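Kullville Hall Association
Minutes of the jewellery stall meeting, May 6, 2018

Held at the Ikgate house, back bedroom and kitchen. Poul Juhl in the chair and taking the notes.

1. Notes of the last meeting
Read and agreed. One correction: the stall table at the August fair is 300 cm long, and the shorter figure given last time was for the cake stall.

2. Donations received
Poul reported that the Thygesen family have handed over the contents of two drawers, to be sold for the hall roof. Further pieces have been promised from Lurkent but had not arrived by the time of the meeting. A receipt for the Thygesen pieces is to be written once the list is complete.

It was asked whether the family wanted anything back if unsold. Poul will check with them before the fair.

3. Sorting
The meeting moved to the bedroom, where the first pieces were laid out on the striped bedspread. It was agreed to deal with necklaces first, then bracelets, then small items. The brown bead necklace and the cream pearl necklace are to be kept apart in the boxes so that the strands do not tangle. The jade pendant stays on its red cord, and the cord is not to be shortened or replaced. 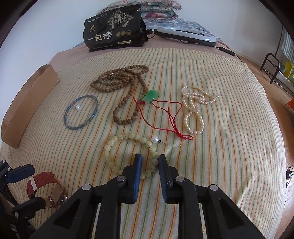

4. Single and loose items
One white pearl earring has no partner in the group. Members are asked to look through the drawer linings again. If the other one does not turn up it will go in the oddments dish. The loose pearl is to be put in an envelope with a note of where it was found. No one present could say whether it belonged to the necklace, and it will not be offered as part of it.

5. Descriptions and labels
There was some discussion about wording. It was agreed that labels will give colour and type only, for example "pale bead bracelet" or "blue bangle". Nothing will be called antique, and no claim will be made about the pearls until somebody who knows about them has had a look. Poul has asked the shop in Lurkent and is waiting for a reply.

The watch with the red band is to be listed separately from the jewellery. Battery to be checked.

6. Prices
Oddments dish: 10 kroner each. The jade pendant was provisionally put at 300 kroner, to be looked at again after the shop has replied. Other prices held over.

7. Packing and storage
Flat cardboard boxes to be made up and lined with tissue. Each bracelet to be wrapped singly. Everything to remain at Ikgate until the week of the fair.

Action: Poul to buy tissue and small envelopes, and to write the receipt.

8. Any other business
The mirror used last year is cracked. A replacement is wanted, on loan if possible. Meeting closed after coffee.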